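ホーム　製品情報　双腕ユニット　作業パッド　サポート　お問い合わせ

McIver 双腕細作業ユニット

McIverは、針、糸、細いワイヤーなど、軽くて柔らかいものを両手で扱う作業のための卓上型双腕ユニットです。設計と組立はCliterisのDrurnness工場で行い、出荷と修理の受付はJadport営業所が担当しています。主な納入先は、大学の研究室、手術器具の評価を行う施設、繊維や小物部品の工程を検討している製造業のお客様です。

お問い合わせで多いのが、「この機械で繕い物はできるか」「現場の結束や糸始末を任せられるか」というご質問です。現時点での当社の回答は、条件を決めた一部の動作であればできる、家事や現場作業を一通り任せることはまだできない、というものです。以下では、製品の構成とあわせて、どこまでできてどこからができないかを説明します。

構成

標準構成は、アーム2本、制御箱、操作卓、固定カメラ、作業パッド用の受け台です。アームは1本あたり7自由度で、先端の器具はお客様の手で交換できます。器具は把持鉗子と持針器の2種類が付属し、左右どちらのアームにも取り付けられます。手首部分はワイヤー駆動のため、ワイヤーの張りを定期的に点検してください。張力が落ちると先端の戻りが遅れ、細い糸をつかみ損ねる原因になります。

先端で持ち上げられる質量は500 gまでです。糸や針には十分ですが、濡れたタオルや中身の入った鍋には足りません。日用品の片付けを目的とする場合は、別の機種をお選びください。

縫合作業での評価

当社が細作業の評価に使っているのは、組織を模した作業パッドの縫合です。柔らかい面に切れ目を入れ、一針ごとに糸を結ぶ結節縫合で閉じていきます。布の繕いに比べて面が滑りやすく、引く力が強すぎれば切れ目の縁が寄りすぎ、弱ければ結び目が緩みます。片方のアームで糸を押さえ、もう片方で持針器を使うため、左右の動きを合わせる必要もあります。血液に似せた色を付けて行うこともあり、その場合は切れ目の境がカメラから見分けにくくなります。

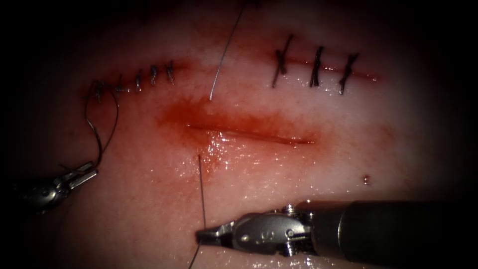

遠隔操作では、慣れた操作者が一つの切れ目を最後まで閉じることができます。操作卓の動きは縮小してアームに伝わるため、手の震えは先端に出にくくなります。ただし力の感覚は操作卓に返りません。糸がどの程度張っているかは、画面に映る糸の形と縁の寄り方から判断していただくことになります。ここに慣れるまでの時間は人によってかなり差があります。

自動運転の場合は、動作を区切って考える必要があります。針を持つ、刺す、抜く、糸を引く、結ぶ、という区切りのうち、位置が決まった針を持って刺すところまでは比較的安定しています。難しいのは糸を引いた後です。長く余った糸は毎回違う形に垂れ、器具に絡んだり、先に作った結び目に引っかかったりします。社内試験では、結びの工程を単独で繰り返した場合の成功率は約90％でした。開始位置をそろえ、照明を固定した条件での値です。糸の余りが長い状態から始めると、これより下がります。

設計担当のGreer Geddesは、社内の評価記録に次のように書いています。「結び目を一つ作る動作と、作業を一つ終える動作は分けて記録すること。前者の数字を後者の説明に使わない。」当社のカタログでも、この区別に従って数値を載せています。

家事への応用

ボタン付け、裾のほつれ直し、紐を結ぶ作業は、縫合と共通する部分があります。試作段階では、枠に張った布への並縫いと、固定した箱への紐掛けを行いました。どちらも、布や箱を人が置き直せば続けられます。布を取り出して広げ、傷んだ場所を探し、裏返して糸を始末するところまでを通して行うことはできません。ボタンの大きさが変わるだけでも設定の見直しが要ります。

速度も家庭向きではありません。安全のために先端速度を制限しており、手縫いに慣れた人のほうが早く終わります。本機を家庭用として販売する予定はありません。

製造現場への応用

現場では、品物の向きと位置を治具で決められるため、条件は家庭よりも整えやすくなります。これまでに相談を受けた内容は、細線の取り回し、結束糸の処理、柔らかい筒状部品の端の縫い閉じなどです。このうち細線の取り回しは、線の硬さが一定であれば検討の対象になります。糸の種類や太さが一日のうちに何度も替わる工程は、今のところお勧めしていません。

導入される場合も、監視する人を一人置いてください。つかみ損ねを検知すると本機はその場で停止しますが、糸を解いて元の状態に戻す機能はありません。復帰は手作業になります。停止後は、まず器具の先端を開き、糸を外してからアームを退避位置に戻してください。順序を逆にすると、パッドや部品を引き裂くおそれがあります。

作業パッド

受け台には一辺203 mmまでのパッドを固定できます。表面が乾くと糸の滑りが変わるため、試験の間は湿らせておいてください。水で薄めた専用液を使うと、照明の反射がやや抑えられます。反射が強いとカメラが糸を見失いやすいので、照明の角度は試験の前に調整し、途中では変えないでください。

使用済みのパッドは、切れ目のない部分が残っていれば続けて使えます。閉じた切れ目のすぐ脇に新しい切れ目を入れると面が引きつれ、試験の結果がそろわなくなります。比較試験には新しいパッドをお使いください。

ご使用上の注意

本機は研究および工程検討用の装置です。医療機器ではなく、人や動物への処置には使用できません。操作卓の電源を入れる前に、両アームの可動範囲に工具や手袋が残っていないことを確認してください。器具の先端は鋭く、交換時は必ず主電源を切ってください。

ご相談と試用

Jadport営業所では、お客様の糸や部品を持ち込んでの試用を受け付けています。持ち込みの前に、材質、太さ、長さと、現在人が行っている手順を書面でお知らせください。動画があれば検討が早く進みます。試用の結果、導入に向かないと判断した場合も、どの動作で止まったかを記録した報告書をお渡しします。

価格は器具の本数と操作卓の仕様によって異なりますので、見積りをご依頼ください。

本ページの試験値は2022年7月12日時点のものです。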